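식기 업체 Kudby, 트레이·컵·받침 세트 규격 통일… 3월부터 순차 적용

3월
글 = 생활용품 담당 기자

식기 제조·유통 업체 Kudby가 음료용 식기 세트의 치수 규격을 하나로 묶는다. 대상은 직사각형 트레이, 컵, 컵받침, 스푼 등 네 품목이다. 새 규격은 3월 출하분부터 순차적으로 적용되며, 기존 규격품은 재고가 소진될 때까지 같은 가격으로 병행 판매한다.

규격의 명칭은 'Taltevetti'다. Kudby는 지금까지 트레이와 컵받침을 별도의 도면으로 관리해 왔다. 이 때문에 컵받침 두 장을 나란히 놓으면 트레이의 테두리에 걸리는 조합이 일부 있었고, 업소용 거래처에서 반품 사유로 가장 많이 기재한 항목도 이 간섭 문제였다. 새 규격에서는 트레이 안쪽 바닥면의 유효 폭을 먼저 정하고, 컵받침의 외경을 여기에 맞춰 역산하는 방식을 택했다.

트레이는 모서리를 둥글게 처리하고 테두리를 낮게 올린 형태로 통일된다. 테두리 높이는 이전 제품보다 낮아졌다. 높은 테두리는 운반 중 미끄러짐을 막는 데 유리하지만, 컵받침을 옆에서 밀어 넣거나 꺼낼 때 걸림이 생긴다. Kudby 측은 업소용 고객의 사용 방식이 '들고 이동하는 시간'보다 '테이블 위에서 차리고 치우는 횟수'에 치우쳐 있다고 보고 후자를 기준으로 삼았다고 밝혔다.

컵의 경우 외형 변경은 없다. 다만 굽의 지름이 조정돼 컵받침 중앙의 오목한 부분에 물리는 깊이가 달라진다. 스푼은 컵에 세워 두었을 때의 무게중심을 기준으로 손잡이 길이를 다시 정했다. 컵이 빈 상태에서 스푼을 꽂아도 컵이 기울지 않아야 한다는 조건이 사양서에 추가됐다. 도자기 재질의 스푼은 금속 제품보다 손잡이가 굵어 컵 테두리와 닿는 면적이 넓고, 접촉 부위의 유약 마모가 쟁점이었다. 새 사양서는 해당 부위의 유약 두께 하한을 별도 항목으로 두었다.

배치 시험은 상차림 설계 업체 Yeh가 맡았다. 시험은 트레이 100개를 대상으로 진행됐으며, 각 트레이마다 컵받침과 컵을 올리고 내리는 동작을 50회 반복했다. 측정 항목은 컵받침과 트레이 테두리의 접촉 여부, 컵의 이탈 여부, 바닥면의 긁힘이다. 판정은 육안 검사와 치수 측정을 병행했고, 시험 전후의 표면 상태는 동일한 조명 아래에서 비교했다.

Yeh가 제출한 보고서에 따르면 테두리 접촉은 컵받침을 비스듬히 내려놓을 때 집중됐다. 수직으로 내려놓은 경우에는 접촉이 기록되지 않았다. 보고서는 컵받침을 한쪽에 치우쳐 놓고 남은 공간에 접시를 배치하는 구성을 권장 배치로 제시했다. 컵 손잡이의 방향, 스푼의 위치에 대해서는 별도의 권장 사항을 두지 않았다.

트레이 표면의 긁힘은 대부분 컵받침 굽의 유약이 닿지 않은 부분에서 발생했다. Kudby는 이 결과를 반영해 굽 연마 공정을 한 차례 추가했다. 공정 추가에 따른 단가 상승분은 포장재 변경으로 상쇄한다는 방침이다. 개별 포장에 쓰던 완충 봉투를 칸막이형 종이 상자로 바꾸고, 상자 한 개에 30세트를 담는다. 상자 외부 치수는 기존 물류용 팔레트에 맞춰 그대로 유지된다.

색상 구성도 일부 정리됐다. 트레이는 연녹색을 기본색으로 하고, 컵과 스푼은 흰색, 컵받침은 크림색 바탕에 테두리만 짙은 베이지색으로 두른 조합이 표준 세트로 지정됐다. 컵받침의 테두리 색은 장식 외에 위치 확인용으로도 쓰인다. 흰색 상판 위에서는 밝은 식기의 경계가 잘 드러나지 않는다는 업소 측 의견이 있었고, 테두리 색을 한 단계 진하게 하는 것으로 정리됐다. 짙은 색 트레이는 단종 대상에 올랐으나 출하 종료 시점은 정해지지 않았다. 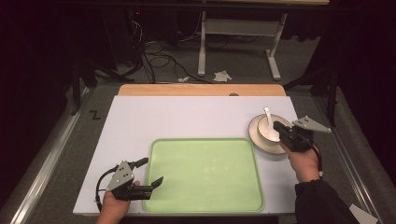
흰색 판 위에 놓인 연녹색 트레이와 컵받침, 흰색 컵. 컵 안에 흰색 도자기 스푼이 세워져 있다.

물류는 Stesach가 담당한다. Stesach는 기존 규격품과 신규 규격품을 같은 창고에서 출고하되, 상자 옆면의 표기로 구분한다. 신규 규격품에는 품목 번호 앞에 영문 T가 붙는다. 두 규격의 트레이는 외형이 비슷해 겹쳐 쌓을 수 있으나, 테두리 높이가 달라 섞어 쌓을 경우 상단이 수평을 이루지 않는다. Kudby는 거래처에 규격별로 나눠 보관해 달라고 안내했다.

초도 물량은 1,779세트로, 업소용 거래처에 우선 배정된다. 소매 판매는 초도 물량 출고가 끝난 뒤 시작한다. 낱개 구매도 가능하지만, 컵받침과 컵은 굽 치수가 맞물리는 구조여서 기존 규격의 컵받침에 새 컵을 올릴 경우 유격이 생길 수 있다. 이 조합은 교환 대상에 포함되지 않는다.

세척 조건은 종전과 같다. 컵, 컵받침, 스푼은 식기세척기를 사용할 수 있고, 트레이는 중성세제를 묻힌 부드러운 스펀지로 닦은 뒤 세워서 건조해야 한다. 연마제가 든 세제를 트레이에 사용하면 표면 광택이 떨어질 수 있다. 트레이를 겹쳐 보관할 때는 사이에 얇은 종이나 천을 한 장씩 끼우도록 했다.

Kudby는 같은 규격을 소형 접시와 볼에도 확대 적용하는 방안을 검토하고 있다. 접시는 트레이에서 컵받침을 제외하고 남는 폭을 기준으로 외경을 정하게 되며, 볼은 겹쳐 쌓는 높이가 우선 기준이다. 두 품목의 도면은 아직 확정되지 않았다. 기존 규격 트레이의 추가 생산 계획은 없으며, 거래처별 잔여 재고는 Stesach의 출고 창구에서 확인할 수 있다.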